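Search this site Search Go

Teltside refurbished office PC, reviewed

I've been suspicious of the word "refurbished" for years. It can mean anything from a full strip-down to a wipe with a damp cloth, and Teltside's website doesn't say which you're getting. It does say "100-point check". I asked for the list of points and got a link to the same web page.

Still, 200 pounds for a desktop with a two-year warranty is cheap, so I ordered one for the invoices. The box came well padded. Windows was already activated. The fan is quiet until you join a video call, at which point it isn't.

My main complaint is the way they sell memory. The base price covers the machine alone, and you pick your memory from a drop-down that starts low and gets dear quickly. Demwood charge more up front but put a decent amount in as standard — work out both before you click.

Would I buy again? Perhaps, in a sale. I'd want that warranty tested first, and I won't believe in it until someone has made a claim and been paid.

Comments

Rosalía Llorente: Claimed on mine last May. They did pay, but it took three emails.

pk_desk: You can get memory second-hand for a lot less than their drop-down. Check the type first.

Margate Mike: 200 quid and no keyboard?

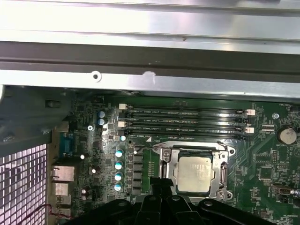 Four memory slots on a motherboard, all empty.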